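Subject: Re: [sim-manip] Arm drops through the furniture after a reset?

Oh, this one I know! I spent most of August with the same fault, and I'm so happy somebody else has hit it, because I was starting to think it lived only on my machine. Quoting your message so I can answer it in pieces:

> Hi all, fairly new to the list. I'm running the Zarwood bedroom set
> with the arm fixed on the cabinet. Most episodes are fine. Every so
> often, right after a reset, the first downward move goes way too far.
> The gripper plows straight into whatever is on the dresser and the
> contact forces go through the roof. Then the next reset is fine again.
>
> Log says nothing useful, only "contact limit exceeded, joint 4."
>
> I've tried: smaller time step, softer contacts, a different grasp
> planner. No change. Is this a known problem with Wulico, or is it me?

It isn't you. It's a stale base height, and it's sneaky.

When Wulico resets a room it shuffles the furniture first and then puts the arm back on its mount. The planner asks for the base pose in between those two steps if you have fast reset turned on. So when the new cabinet is a different height from the last one, the planner works out its whole approach from the old number. Going from a tall cabinet to a short one, the gripper ends up low by the difference. Going the other way it stops high and closes on air, which you'll see logged as a plain missed grasp. Go back and check your misses! I bet a bunch of them are the same bug wearing a quieter coat.

Smaller time steps can't help, as you found. The physics is doing a great job of simulating a very bad command.

My numbers, for what they're worth. I ran 500 episodes with fast reset on and logged the base height twice, once when the planner read it and once after everything had settled. The two values disagreed in 191 episodes. Of those, 66 ended in a hard collision with the object or the furniture top, and the rest were misses or lucky grabs. Then I ran the same 500 seeds with the fix below and got 2 hard collisions, both of them from real planning mistakes on awkward shapes. I was so pleased that I ran it all again overnight just to look at the plot in the morning.

The fix on the Wulico side is two lines in your config:

```
reset:
 fast: false
 settle_before_plan: true
```

You do need both. With only the first one, the planner still gets its pose early if the scene came out of the cache. Clear the cache once after you change it, too, or you'll spend an afternoon like mine wondering why the change did nothing.

It does make resets slower. If you can't live with that, keep fast reset and read the pose yourself right before the first plan:

```
scene.settle()
base = arm.mount.world_pose()
planner.set_base(base)
```

I've been using this version since then and I like it better, since the failure is easier to catch. I added a check that compares the new base height with the one the planner had, and stops the episode if they differ by more than a hair. It has tripped plenty of times and been right every time.

Now the part I'd really like people to take to heart, even if you only ever work in sim. The force limit did its job here, but only *after* contact. On our real arm over in the Stosham lab we carry the same planner code, and the mount there can be cranked up and down. Same bug, same stale number, and a table somebody paid for. We now refuse the first downward move after any mount change until the height has been read again, and that first move runs at reduced speed. The guard lives in the shared code, so the simulated arm gets it as well. If your group has anything adjustable under the base, please look at this before your next hardware day.

Tall, narrow objects are the best test case. The approach starts close above them, so a small height error shows up right away, where a flat object would let you get away with it. The vase seeds caught nearly everything for me. Watch the pause before the final descent, when the fingers should be open and clear of the rim. If that gap changes between runs of the same seed, you have the bug.

The Bellamy branch has my logging patch if you want it, under tools/pose_check. It's rough, but it prints both heights side by side and that's all you need. Please send me your before and after counts, I would love to see them on a different machine!

One of the vase seeds at the pause, and then the question I was sent off-list, with my reply.

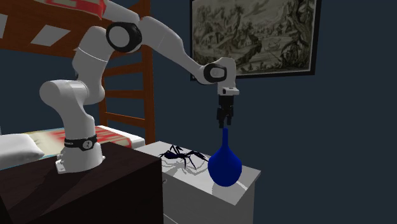

Does the height check need to run before every move in an episode?

Once after each reset is enough when the mount stays put, and again any time the mount height changes.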